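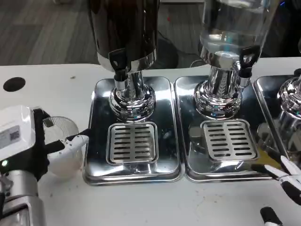 One reader of the abstract wrote back that a queue at breakfast is a staffing problem and that layout is a waste of a talk. Leave that objection on screen while people sit down. Answer it in part two.

Slide 2. Scope
Self-service breakfast in mid-size hotels. No table service, no banquets. Figures come from the Plalia site, which serves up to 800 covers on a full morning in August. Say early that it is one site.

Slide 3. Where the time goes
Arrivals bunch. The heaviest load is a 40-minute window, and the room is sized for the average. Show the arrival curve before the floor plan. People tend to ask about the plan first, so hold it back.

Define the terms: service time is hands on equipment. Blocking time is standing in front of equipment while doing something else (reading a label, looking for a lid, waiting for a child to choose).

Slide 4. Stations in series
The old Plalia line ran plates, bread, hot food, fruit, drinks. One slow guest at the toaster stopped everyone behind. The toaster has a fixed cycle and no extra staff member changes it. This is the answer to the staffing objection. Pause here. 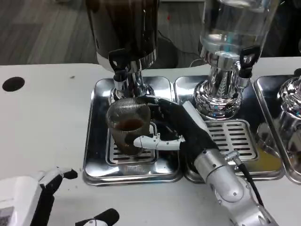 Notes prepared by Furtado Catering Planning
Revised Apr 25, 2018

Slide 5. Stations in parallel
Same equipment, split into islands. Drinks go on the far wall, away from the hot food. Guests cross the room more often and wait less. Mention the cost: crossing paths need wider aisles, and the site gave up 8 seats to get them.

Slide 6. Refill trips
Staff routes were never drawn on the original plan. Draw them. A refill cart coming through the guest side closes a station for as long as the refill takes. At Plalia the kitchen door was fixed, so the hot food island moved toward it.

Slide 7. Simulation
The model was built in Norkex. Inputs are arrivals, service time per station, and the share of guests who come back for a second pass. The second pass is the input most often left out. Without it the model looks fine and the room does not.

If asked about Drirnetti: it handles the floor plan but not return visits in the version we tried. Do not go further than that.

Slide 8. What we would change
Put cutlery at the tables. Place labels at eye height ahead of the station. Test the layout on a full morning before fixing anything to the floor.

Questions, 7 minutes. Repeat each question into the microphone. The arrival data is in the handout, last page.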